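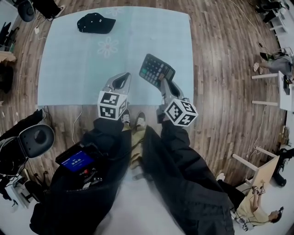
*Handgreifer mit Markerwürfeln an der Bodenmatte, rechts mit Taschenrechner*

**An:** Verteiler Belegschaft Grinlow
**Von:** Tahira Minhas, Personalvertretung
**Betreff:** Re: Einführung der Greifstationen, Folgen für Einsatzplanung und Eingruppierung

Sehr geehrte Kolleginnen und Kollegen,

zu der unten zitierten Mitteilung der Bereichsleitung nimmt die Personalvertretung wie folgt Stellung.

Die Arbeit mit den Handgreifern wird bislang als Nebentätigkeit der Sortierung geführt. Dem können wir nicht folgen. Wer Gegenstände wie Mützen oder Taschenrechner über eine ganze Schicht mit zwei Greifern aufnimmt und ablegt, übt eine eigene Tätigkeit mit eigener Belastung aus. Betroffen sind vor allem Handgelenke und Schultern, bei Arbeiten auf Bodenhöhe auch der Rücken. Eine Gefährdungsbeurteilung für diese Plätze liegt uns bis heute nicht vor.

Wir beantragen daher:

1. eine Gefährdungsbeurteilung vor Ausweitung des Betriebs, unter Beteiligung der Personalvertretung;
2. eine Pause von 15 Minuten nach jedem Aufnahmeblock, angerechnet auf die Arbeitszeit;
3. die schriftliche Zusage, dass Aufzeichnungen nicht zur Leistungs- oder Verhaltenskontrolle herangezogen werden. Dies schließt Kolleginnen und Kollegen ein, die sich lediglich im selben Raum aufhalten;
4. eine Aussage dazu, welche Stellen in der Sortierung nach Inbetriebnahme der Anlage von Lorente entfallen oder verändert werden.

Zu Punkt 4 verweisen wir auf die Zusage von Herrn Kazmi aus dem Januar, wonach Umsetzungen nur mit Zustimmung der Betroffenen erfolgen. Im Schreiben der Bereichsleitung fehlt dieser Satz. Um Klarstellung wird gebeten.

Rückmeldungen aus den Schichten nimmt Fahad Paracha entgegen, auf Wunsch vertraulich.

Mit freundlichen Grüßen
Tahira Minhas

---

> **Von:** Haris Abbasi, Bereichsleitung Sortierung
> **Betreff:** Einführung der Greifstationen
>
> Sehr geehrte Damen und Herren,
>
> die Vinier hat entschieden, die Greifstationen am Standort Grinlow in den Regelbetrieb zu überführen. Vorgesehen sind 5 Plätze. Je Platz und Schicht sollen 300 Griffe aufgezeichnet werden, die der späteren Steuerung der Sortieranlage zugrunde gelegt werden.
>
> Die Einteilung erfolgt durch die Schichtleitung. Eine Änderung der Eingruppierung ist damit nicht verbunden, da es sich um eine Nebentätigkeit handelt. Die Einweisung übernimmt Areeba Abbasi; sie ist vor dem ersten Einsatz zu absolvieren und durch Unterschrift zu bestätigen.
>
> Stellenstreichungen sind gegenwärtig nicht geplant. Über den weiteren Personalbedarf wird nach Abschluss der Erprobung entschieden.
>
> Mit freundlichen Grüßen
> Haris Abbasi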